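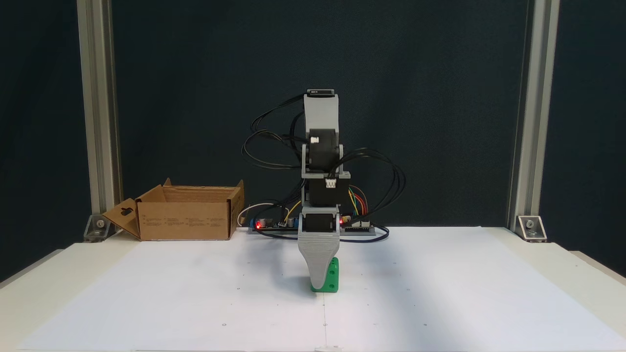
Green block on the paper, box open behind it.

We use cookies to remember your reading preferences. Accept | Manage

White paper as a table surface

I have changed the covering on the pale table again. The previous one was a gray felt mat from Hevetti, and it failed in the usual way: lint. Anything with a hole or a recess in it picked up fibers, and the fibers then had to come out with tweezers.

The replacement is white paper, one large sheet, with what looks like a small strip of tape at the front edge. I cut it from a roll 60 cm wide. Tape leaves residue on this tabletop, so I use as little of it as I can. Once a sheet is marked I turn it over, and when the second side is marked it goes in the recycling.

Paper has two advantages over felt for small items. Dropped screws show up at once, and a pencil line can be drawn around an object before it is moved, so it can go back to the same spot. The drawback is glare. With the lamp directly overhead, the sheet is bright enough that dark recesses in an object lose all detail. Moving the lamp off to one side gives soft shadows and fixes most of that.

The cardboard box lives at the back left corner with its flaps open. Things come out of it, go on the paper, and return to it at the end of the evening. I tried a lidded Clundia bin for a while and stopped closing the lid after two days.

The backdrop is dark, close to black with a bit of teal. Nerea Salcedo suggested a lighter one. I tested hers and the far edge of the paper became hard to see, so the dark one is back up.

Still open: the sheet curls at the front for the first 30 minutes after cutting. Rolling it the other way overnight helps. Sixten Kristiansen irons his on low, and I have not tried that yet. If anyone has a source for flat stock in this width, leave a comment.

Related posts
Storing paper rolls upright
Felt mat, six months later
Lamp positions for a small table
Which boxes I keep and which I flatten

Last updated 2nd August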